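Subject: Re: [padlocks] Sticky little brass ones, and what to do with the bits
From: Rosalie Wyss

Hi Pranab, hi everyone,

Sorry for the slow answer, I wanted to get home and look at my own trays before I said anything silly. Quoting most of yours so people on the digest can follow along.

On 11/13/25, Pranab Khan wrote:
> I've inherited a coffee can full of small brass padlocks from my
> father-in-law, plus a sandwich bag of plates, loops, tags and keys
> that may or may not go with them. A few locks turn fine. A lot are
> stiff and two won't take a key at all. I don't want to polish them
> to death but I'd like them to work again and look decent on a shelf.
>
> Three questions. Is there a sane order to do this in? Is it OK to
> use 1,000 grit paper on the bodies? (Ľubica told me to start at 400
> and I nearly fell off my chair.) And what do you all do to keep the
> loose pieces with the right lock?
>
> I also have a tube of Nosiron that came in the can. Anybody know
> what it is? Label's mostly gone.
>
> Pranab

OK! Taking your third question first, as it's the one I have strong feelings about.

I ruined a perfectly good set in June by being clever with ice cube trays. Every lock had its own cube, every lock's bits went in with it, I was so pleased with myself, and then I carried the whole thing to the porch for better light and caught my sleeve on the screen door. I had plates and loops under the glider for a week. There's still one Polák key I haven't found, and the dog isn't talking.

So now I don't use trays at all until the very end. I work on one bare, pale surface and I put down one lock's worth of stuff at a time, in a row, with a little space between things. Flat pieces on the left, wire next to them, then whatever else there is. A row is so easy to check with your eyes! If there's a hole in the row you know right away, and if there's something extra you know that too. A pale top matters more than you'd think – I used a brown towel for years and brass just melts into it. Four little pieces is a nice comfortable row for me, like this bunch, with the flat brass plate with the small hole near its top and the silver wire loop beside it. I'd call the plate a hasp, Lizelle Xaba would probably call it a tag, and she's been right before. 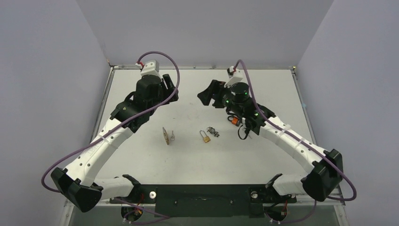
THE ORDER I DO THINGS IN

Since you asked for sane, I'll try.

Look first. Before any cleaning, turn the lock all the way around and write down what you see. Stamped letters, dents, which face the keyway is on, anything stuck or tied to it. I write on an index card and the card stays with the lock from then on. My handwriting is awful so I print.

Dust second. Soft dry brush, an old makeup one is perfect. Go around the shackle holes and the keyway and brush outward so you aren't packing crud down into the works. I hold the lock upside down for the keyway part. You'd be amazed what drops out of a lock that's lived in a can with eighty of its friends.

Try the key third, gently. Two fingers only. If it doesn't want to go, stop and go to the next step. Please don't use pliers on the key. I know you know. I'm saying it for the lurkers, one of whom mailed me half a key last year and asked if it could be welded.

Lubricate fourth. Dry graphite for me, a tiny puff, then work the key in and out without turning, then a quarter turn, then back. Hedvika Šťastný swears by a PTFE dry lube and her locks open like butter, so I wouldn't fight anybody on it. What I don't like is kitchen oil or anything thick. It's lovely for a few weeks and then it grabs every bit of lint in the house.

The outside comes last. If you clean the body first you just put fingerprints and graphite all over it and end up doing it twice. (Ask how I know.)

ABOUT THE SANDPAPER

Pranab, you can get back on your chair. I don't think Ľubica meant 400 for a nice body. She restores the big gate ones that have been painted over by three generations of farmers, and on those you start wherever the paint lets you. For small shelf locks I wouldn't go coarser than 1,000, and I'd only do that on a spot that's really bad. Mostly I use no paper at all. A drop of dish soap in warm water on a cotton swab (keep it away from the keyway), dry it right off, then a plain cotton cloth and some patience in front of the TV.

The thing to protect is the edges. A lot of these rectangular ones have beveled bodies with chamfered corners, and once you round those over they're gone, and the lock looks like a bar of soap. I happen to like the dull golden-olive color brass gets, too. When the flats are dull and the beveled edge along the top just catches the light, I think it's about as pretty as a cheap lock can be, and I leave it be.
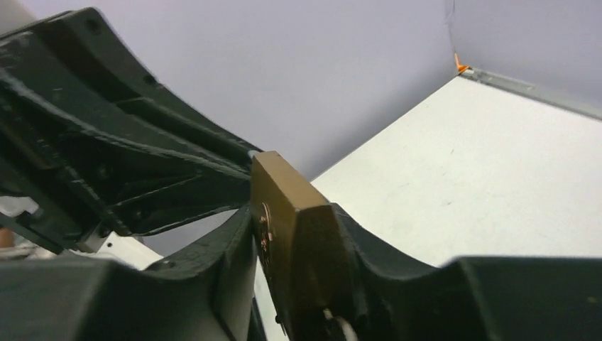
If you do use paper, wrap it around something flat and hard. I have a scrap of hardwood molding. Never paper on a fingertip, because your finger finds the low spots and makes them lower. Go in one direction, the long way of the body, and stop about five strokes before you want to. Then tape over the cylinder before you do the face it sits on. Painter's tape, pressed down with a fingernail around the rim. The cylinder on some of these is a slightly different color than the body and it's a shame to scrub them into matching.

Oh, and tags. If a lock has a scrap of something tied or stuck on it, leave it on until you're sure. I had a Mummont with a bit of grubby string I almost snipped, and the string turned out to be holding the number disk for the cabinet it came off. Lizelle matched it to its cabinet from that disk!

THE TWO THAT WON'T TAKE A KEY

Could be the wrong keys. I'd bet on it for at least one of them, given the sandwich bag. Try every key in the bag in the dead ones before you decide anything's broken. It's boring but you can do it with the radio on.

If no key goes in more than a little way, shine a light in. You're looking for a broken tip or packed dirt. Dirt you can coax out with a wooden toothpick and more brushing. A broken tip is fiddlier and I'd rather you brought it to the swap table than went at it with a hacksaw blade, which is what the video everybody links to tells you to do.

If the key goes in all the way and won't turn, it's time and graphite. Puff, wiggle, put it down, come back tomorrow. I had one take 3 weeks. It was the day I'd given up on it, naturally.
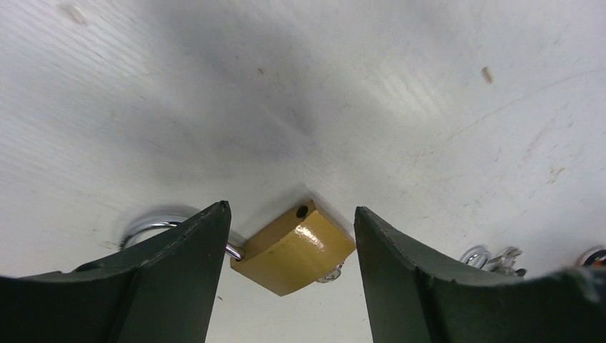
Wiping down between locks is the part I skipped for years and I'm a reformed woman. Old locks shed. Grit, rust, little crumbs of who knows what, and all of it goes straight into the next keyway or gets dragged across the next nice brass face. It doesn't take much either: a small brass padlock on a white surface with a tiny beige sliver and a couple of specks lying nearby, and one of those is plenty to make a scratch you'll see every time you walk by the shelf. So, lock up, card up, damp paper towel, dry paper towel, next lock. While you're down there check that none of the specks is a spring. I keep a magnet in my apron pocket for the steel ones, and for the brass pins there's only squinting.

After that's done the bits go into a coin envelope with the card, the envelope gets a rubber band, and only THEN does anything go in a tray or get carried past a screen door.

A COUPLE OF OTHER THINGS

I don't know Nosiron. If the label's gone I wouldn't put it on anything you like. Try a dab on a hardware store hinge and leave it for a month, or just take it to the county drop-off. If anybody else remembers it please speak up, I'm curious now.

I have spare envelopes, a whole box from Trandex that I'll never use up, so bring a bag to the next swap and I'll fill it for you.

And for those following the saga, my own card pile is at 196 as of last night. Hedvika, I know you're past me, don't write back just to say by how much.

Pranab, when you get a minute, tell us what's stamped on the two dead ones? Even a partial letter or two would help, and Lizelle loves that kind of thing.

Rosalie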